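Home Journal Issues Authors Contact

Print this article | E-mail this article

Posted 11/20/22

3. Methods

3.1 Setting and participants

The study was carried out in the homes of adults enrolled in the Aro home exercise program, which is run from the Westach Community Health Center and serves the town of Nimimside and the farms to its north. Adults were eligible if they could stand unaided for five minutes, had no shoulder or wrist surgery in the past year, and had not taken part in a strength program during the same period. A total of 19 adults gave written consent and completed the first visit. All were asked to keep up their usual walking, yard work and household tasks, and to report any new form of exercise to the study office.

Participants were not paid. Each received a printed guide, a log book and one set of elastic bands. The guide was written in large type and had been tested for ease of reading during the pilot phase.

3.2 Exercise program

The program used body weight and bands only. It was made up of five exercises: the incline push-up, the chair stand, the seated row, the heel raise and the standing hip extension. Sessions took place twice a week, with at least two days between them. Each session opened with a short warm-up of marching in place and arm circles.

The incline push-up was the main exercise for the chest, shoulders and upper arms. It was done with the hands on a fixed kitchen surface and the feet set back far enough that the body formed a straight line from head to heel. Participants were told to bend the elbows until the chest came near the edge, pause, and press back to the start. Those who found the movement too hard stepped closer to the support. Those who could complete all sets without strain stepped farther back, and in the later weeks some moved on to a lower support, such as a heavy bench placed against a wall.

Loading was guided by the Kowalchuk Effort Card, a one-page chart on which the user marks how hard the last set felt. When two sessions in a row were marked as easy, one set was added or a stronger band was issued. When a session was marked as very hard, the load was held for the following week. Staff reviewed the cards by telephone and entered any change in the log.

3.3 Support surfaces

Before the first session, staff examined the surface to be used for the incline push-up. The surface had to be fixed to the wall or floor, clear of items where the hands would rest, and free of grease or standing water. Loose tables, rolling carts and folding shelves were excluded. Height was taken from the floor to the top of the front edge with a steel tape. Finish and color were noted on the home visit form but were not used in the analysis. A gray speckled countertop appears in Figure 2.

Participants who reported wrist discomfort with flat hands were allowed to grip the front edge instead. The change was written in the log, and the session was counted in full.

Figure 2. Gray speckled countertop, with two black gripper fingers in the foreground.
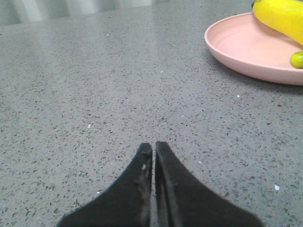
3.4 Outcome measures

The primary outcome was upper body strength, measured as the number of incline push-ups completed at a set pace before form was lost. The same support and the same foot position were used at the first and last visits. Loss of form was defined as a sag at the hips, a pause longer than 2 seconds, or failure to reach the required depth. Test staff had not taken part in the telephone reviews.

Secondary outcomes were grip strength in the stronger hand and the time needed to rise from a chair 5 times without use of the arms. Grip strength was taken as the best of three attempts, with a rest between attempts.

Training volume was drawn from the log books. Participants who recorded 1,000 or more push-up repetitions over the full program were placed in the high-volume group, and all others in the low-volume group. This cutoff was set before any data were reviewed.

3.5 Missed sessions and safety

A session was treated as missed if fewer than half of the planned sets were recorded. Missed sessions were not made up. Participants were told to stop at once in the event of chest pain, dizziness or sharp joint pain and to call the study office. Muscle soreness that passed within three days was recorded but was not treated as an adverse event. The program was suspended for one week in December, when the health center was closed, and this week was left out of all attendance figures.

Print this article | E-mail this article

Related articles

Elastic bands and free weights in beginning lifters: a comparison
Chair stand tests in rural health centers
Rest periods between sets in adults new to strength training
Keeping an exercise log: completeness of home records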